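Call for Participants: Felto Night Walk Safety Study

29 Nov 2018

Have you ever walked home in the dark from the Oltmanns bus station and wished the street had felt a little safer? We'd love to hear from you! Felto is a small research group, and together with the town of Pretus we are looking for 100 residents to talk with us about crime, lighting, and how quickly help comes when somebody calls for it.

What you would be doing

You'd come to two friendly interviews at our Flukura Street office, one before the new street lights go in and one in February, and keep a short diary of your evening walks in between. It takes around 19 minutes a week, and spelling does not matter one bit.

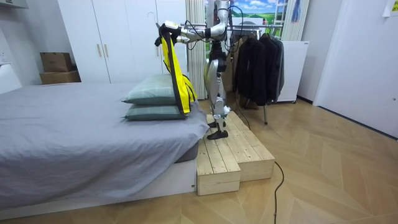
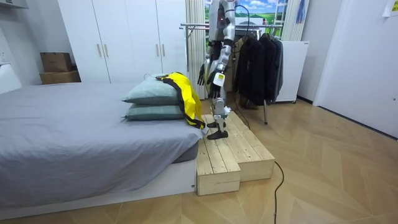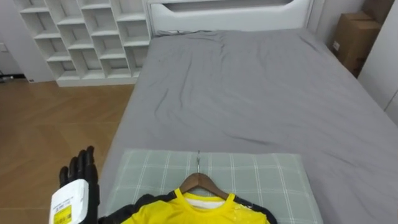

Who can take part

Anyone 19 or older who lives in Pretus and walks after dark at least now and then. You don't need to have been a victim of a crime, or to have ever spoken with the police (though if you have, good experience or bad, please do come and tell us). Night shift workers and people who have just moved here are especially welcome.

What you'll receive

A $100 gift card after the second interview, plus coffee and something sweet both times. Your name stays with us and is never passed on to the police department.

How to sign up

Stop by the front desk at the office, or leave a message asking for the night walk study, and we'll call you back.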